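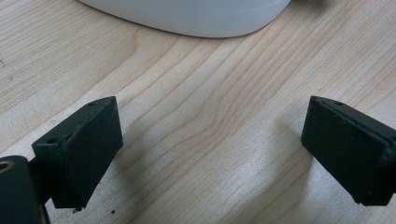
**Which words are in the Serkeo word list?**

The words that people in the Serkeo valley use for weather, fields and food, written down with their meaning in plain English.

## What you get

- `words.csv`: one word in each row, with meaning and village
- `sayings.csv`: 200 short sayings, some with no translation yet
- `spelling.md`: the spelling rules I follow

The columns in `words.csv` are separated by semicolons, as many meanings have commas inside. Please set this when you open the file in a spreadsheet.

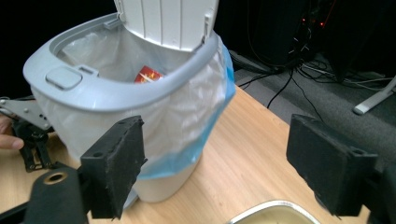 Houshang Golestani
*Collector and editor of the list*

I started from the notebooks of my aunt, who was a teacher in Rudemeck. She wrote by ear, so the same word can be found in 3 spellings. I kept the oldest one and put the others in the column `also`.

Words for snow are the strongest part. Words for tools are weak, and I would be glad to receive more of them. When two villages do not agree on a meaning, both meanings stay, with the village name after each.

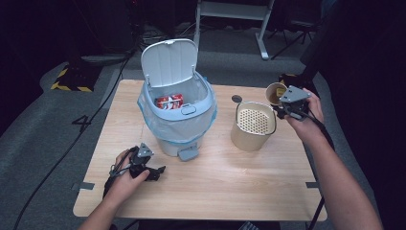

The same rule goes for sayings, but there I also keep the word order of the speaker, even if it looks strange on paper. Golshifteh Dehghan read all the entries from Tirkier and corrected 20 of them in July.

## Known problems

- Long vowels are not marked in the older entries.
- `village` is empty where the notebook page was torn.

## Use

Free for study and teaching. Please name the list and its version, now 4.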